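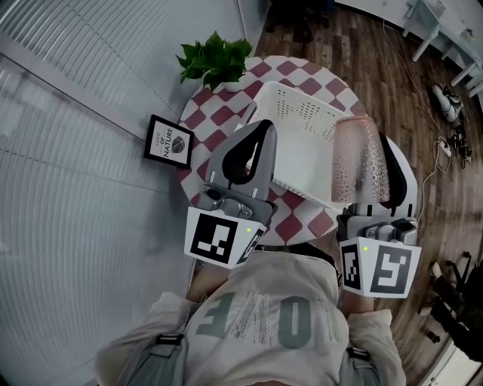

Warehouse and Distribution > Stock Control and Returns

Topic: Separate goods-in dock for customer returns

Posted by c_intarasuk

Good afternoon. I should be grateful for the views of members who handle both supplier deliveries and customer returns through one building.

Our site at Clerkent has a single goods-in area with four doors. Supplier deliveries are booked between 06:00 and 14:00. Returns arrive whenever the parcel carriers choose to bring them, and in practice they are tipped on whichever door is free. In March we received 2702 returned parcels, and 58 of them were put away as new stock without being inspected. All 58 have been traced, but the matter has been raised with management and a written proposal is now required.

The proposal under discussion is to give one door entirely to returns, with its own bench, its own scanner and a caged holding area. The remaining three doors would take supplier deliveries only. Has any member made this change, and did the loss of a door cause queues in the yard?

Chutima Intarasuk
Inbound Supervisor

Posted by dockleveller

We made the same change two years ago on a site of similar size. Queues did form for the first month, mainly among drivers who arrived early and expected to be tipped early. Once booking times were enforced the problem went away. I would support the proposal, provided that the holding cage is large enough for your worst day. Ours was sized on the average and had to be rebuilt.

Posted by Northgate_Stores

I must respectfully disagree. A door is an expensive thing to give up for parcels that come off a van on a roll cage. The fault described is one of status, and it can be dealt with in the stock system. Every returned item should be booked to a blocked location on receipt, so that it cannot be allocated to a pick face until an inspector has released it. We run returns and deliveries over the same doors and I cannot recall an uninspected item reaching a customer.

Posted by c_intarasuk

Thank you both. In reply to Northgate_Stores, we use Pendico for stock control and it does have a blocked status. The difficulty is that the parcels in question were never booked as returns. They were in clean outer cartons, they stood beside a supplier pallet of the same line, and the operator received them against the open purchase order.

Posted by Northgate_Stores

Then the purchase order should have shown an over-receipt. Was there no tolerance set?

Posted by c_intarasuk

There is a tolerance of 20 units per line. I accept that this is too generous for small orders and I have asked for it to be reviewed.

Posted by K Bunnag

I manage returns at the Chantharasri depot and may be able to offer a middle course. We did not give up a door. We painted a returns lane from the side entrance to the inspection benches, and carriers with parcels are sent to the side entrance by the gatehouse. Nothing from a parcel van crosses the main dock. The cost was paint, signs and a second handheld.

The weak point is the night shift, when the gatehouse has one person on duty and vans are occasionally waved through to the main doors. We have not fully solved this.

I would also recommend a coloured label applied at the point of unloading, before anything is scanned. We use orange. Our labels come from Buvar, although any supplier would do.

Kulap Bunnag

Posted by dockleveller

The side entrance is a sensible idea where there is one. I would ask what happens to returned pallets, as opposed to parcels. Trade customers send back full pallets and those will not go through a pedestrian door.

Posted by K Bunnag

Returned pallets are booked in advance and tipped on door one after 14:00. We see very few of them.

Posted by Northgate_Stores

I have no objection to the lane. My concern remains that physical separation is being asked to do the work of a receiving check. If the tolerance is left at 20 the same error will happen again with a mixed supplier delivery.

Posted by c_intarasuk

Both points will go into the proposal. We have a side entrance, at present blocked by racking bay 1015, and I have asked for a price to move it. May I ask K Bunnag how wide the painted lane is, and whether pump trucks are permitted in it?

Posted by K Bunnag

Two metres. Pump trucks are permitted, powered trucks are not.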